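Pichler bamboo tile mat, full size: four stars, one of them grudging

I bought the Pichler mat in July, when the upstairs bedroom in Stundstead had stopped being a place where people sleep. Ursina Mayrhofer at work swore by hers, but Ursina also swears by cold soup. It cost $26 in the sale at Adach and came rolled up like a very heavy newspaper.

As a thing to sleep on, it does the job. The little tiles stay cool for most of the night, you don't stick to anything, and after 2 weeks I had stopped waking up with a grid printed on my cheek. (My husband still does. He sleeps like something dropped from a height.) Put it over a fitted sheet, whatever the leaflet says about bare mattresses. It slides less.

What the leaflet doesn't mention is that you have also bought a folding table. A mattress is a terrible place to fold a shirt. It sags wherever you lean and the sleeves wander off. On the mat a long-sleeved shirt lies out flat, you smooth it once and it stays smoothed.

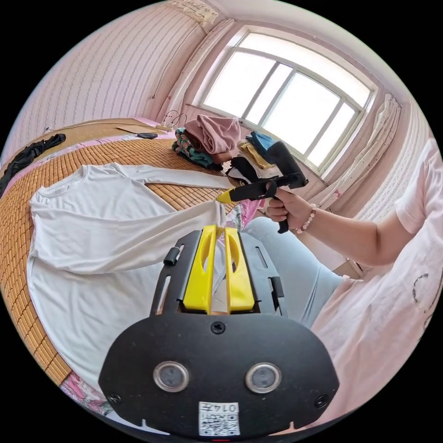 I used to do the ironing pile standing at the dresser, with a sore back and a bad attitude. Now I sit on the bed and do the lot on a Saturday morning, and only the attitude remains. Stacks hold up well too, as long as you don't sit down next to them with any enthusiasm.
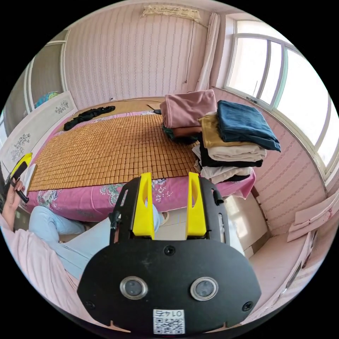 Now the complaints. The tiles pinch. Mine got hold of a knit sweater in the first week and kept a thread as a souvenir, so turn anything loosely woven inside out or fold it somewhere else. The edge binding started to fray at one corner by September. And the storage strap is 16 inches of elastic that would struggle to restrain a baguette — I use a dressing gown belt.

I did try the cheaper Fudton one first. It smelled of varnish and went back the same day.

Cleaning is a damp cloth and an open window. Don't soak it. The mat is supposed to be put away in October, and I haven't decided where I'll fold things then.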